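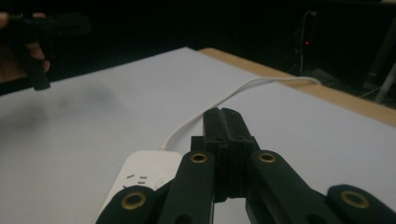

2025-11-30, back bench

Spent most of today on the power at the pale table. Felista asked last month for a proper outlet there so she can run the soldering iron and the lamp together without walking a cord over from the wall by the sink. I said yes in October and then did nothing about it, so this is me catching up.

The white strip is the one I want to keep for this table. The other candidate was the long gray one from the Clerketti order, but it has a stiff cord and won't lie flat no matter how you coil it. I tried hanging it from a hook overnight with a weight on the end. Still springs back. It has gone on the shelf by the door with a label, and anyone who wants it for the floor can have it.

Position. I tried the strip in two places:

At the back edge, parallel to the edge. Tidy, but every plug with a big body ends up hanging over the back, and you have to reach across your work to get to the button.

On the tabletop, set at an angle, cord going off the far edge. Better reach. Loses some bench space. The bulky plugs fit if you put them at the ends and leave the middle for the slim ones.

Going with the second for now. If it is in the way after a couple of weeks I will move it.

Cord. It needs slack on top of the table, enough for a loose curve, or the strip creeps backward each time somebody pulls a plug. I had it tight at first and it walked most of a hand's width by lunch. Left a loop and it stayed put through the afternoon. The loop does take up room and I can see a sleeve catching on it. Two adhesive clips along the top would fix that, but the clips in the drawer are the old Pronell ones and the glue has gone yellow and lets go. Put new clips on the list.

The far edge is the part I am least happy with. The cord bends straight over it and the edge is square. No marks on the jacket when I ran my fingers along it, but I would like a bit of foam tube or split hose there before we call it finished. Aliki thinks a rubber grommet through the tabletop would be neater. It would, but I am not drilling this table until we have settled where the strip lives.

Load. Wrote down what will be on at the same time in normal use, going by the labels on the plugs and bases: iron, lamp, small fan, phone charger, glue gun. Adds up to 897 watts with everything on at once. Fine for the strip and fine for the circuit, as long as the heat gun stays on the wall outlet. Please do not put the heat gun on the strip. It is more than all the rest put together, and the kettle is the same story.

Tested each socket with the plug-in tester, then with the lamp. All good. One is a tighter fit than its neighbors and takes a firm push. Button clicks clean and cuts everything. Left the lamp and fan running for two hours and felt the strip and the plug at the wall afterward, no warmth to speak of.

Under the table is a mess and I only got partway. Found 13 zip ties on the floor, a bent hex key, and the cap to the Semura marker that has been drying out since summer. The extension cord that used to run under there is coiled and hung up. Its ground pin is loose, so I taped the plug and it needs a new end before anyone uses it. Do not take the tape off.

It is also very dark back there, and finding the wall outlet by feel is a nuisance. Aliki has a battery light she says we can stick to the underside.

Left to do:

New cord clips, 5 should do it
Foam or split hose for the far edge
Battery light underneath (Aliki)
New plug end on the old extension cord
Return the tester to the Mosoti box, it is still in my apron

Felista, try the iron on it when you are next in and tell me if the angle bothers you. You sit on the other side from me, so what feels like easy reach to me may be wrong for you. Move it if you like — just leave the slack in the cord.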